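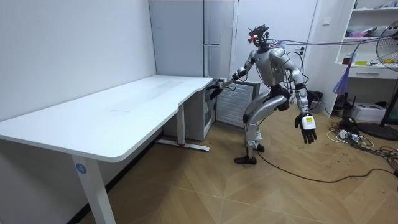 Visit to the Bostow paper mill, June 2019

Sixteen of us went by coach to Bostow, leaving Sillum at 8.30. The mill makes blotting and filter papers and has been on the same bend of the river for 81 years. Keith Bickerstaff met us at the gate and took the first group. Bradley Hollis, who arranged the day, went with the second.

The pulp house

Cotton linters arrive in bales and are beaten in water for 4 hours. It is loud in there and we were given ear plugs. Keith passed round a jar of finished pulp, which felt like cold porridge.

The machine hall

There is one paper machine, bought second-hand in 1962. The wet end was stopped for a felt change – a pity, but it meant we could get close and see how the wire is tensioned. The dry end has 12 steam-heated cylinders. Sheets are still sorted by hand in the next room.

Lunch and getting there

Soup and rolls in the canteen, £4 a head. The Upadhyay bakery opposite the gate is good for cake. Parking is poor, so take the coach. The mill shop sells offcuts by weight, cash only. Anyone who missed out in May should put their name down for the autumn visit.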